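Comment un robot sait-il où poser ses doigts ?

Moi, c'est Hanneke Koster, et mon métier consiste à écrire des programmes pour des bras de robots. Quand je raconte ça dans les écoles, on me demande toujours si le robot réfléchit. Bonne question ! Alors on va regarder ce qui se passe dans sa « tête » (qui est un ordinateur, posé ailleurs, et pas très joli à voir).

Essaie d'abord un truc chez toi. Mets deux crayons dans une boîte, ferme les yeux et attrape-en un. Tu tâtonnes, hein ? Un bras de robot sans programme, c'est encore pire : il ne sait même pas qu'il y a une boîte.

Mon programme s'appelle Kurkanel, et il travaille en plusieurs temps. D'abord, il regarde. Une image, pour lui, c'est un énorme tableau de nombres. Chaque petit point a sa couleur, écrite en chiffres : le gris du bac donne certains nombres, le brun-rouge du bois en donne d'autres. Kurkanel cherche les endroits où les nombres changent d'un coup, et il se dit : tiens, voilà un bord !

Ensuite, il choisit. Quel morceau prendre, et par où ? Un bâton, ça se pince mieux par le travers que par la longueur (essaie avec ton crayon, tu verras). Kurkanel imagine 400 façons de descendre la pince, donne une note à chacune et garde la meilleure. 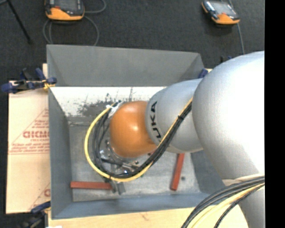
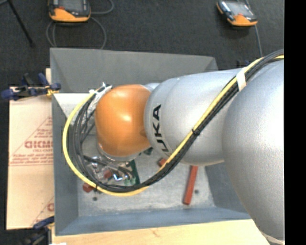

Le bras au-dessus du bac, à deux moments différents.

DANS LA TÊTE DU ROBOT

Reste le plus difficile à mon goût : le chemin. Ton bras à toi se plie à l'épaule, au coude et au poignet, et tu n'y penses jamais. Celui du robot a aussi des articulations, et le programme doit calculer l'angle de chacune, tout le long du trajet. Les parois du bac sont penchées, il faut donc descendre sans les cogner. Et puis il y a les câbles ! Le jaune et les noirs font une grande boucle autour du poignet orange. Si le poignet tourne trop, ça tire. J'ai donc écrit une règle qui dit à Kurkanel jusqu'où il a le droit de tourner.

Est-ce qu'il se trompe ? Oh oui. Un jour, j'ai noté 162 essais dans mon cahier, et 79 étaient ratés. J'ai boudé un peu, puis j'ai cherché l'erreur : un signe moins oublié dans une ligne de calcul. Un seul petit trait !

Petit mot à retenir : un algorithme, c'est une suite d'instructions qu'on suit dans l'ordre, comme une recette de crêpes.

À toi de jouer : écris toutes les instructions pour prendre un crayon dans une boîte, puis fais-les suivre par quelqu'un qui a les yeux bandés.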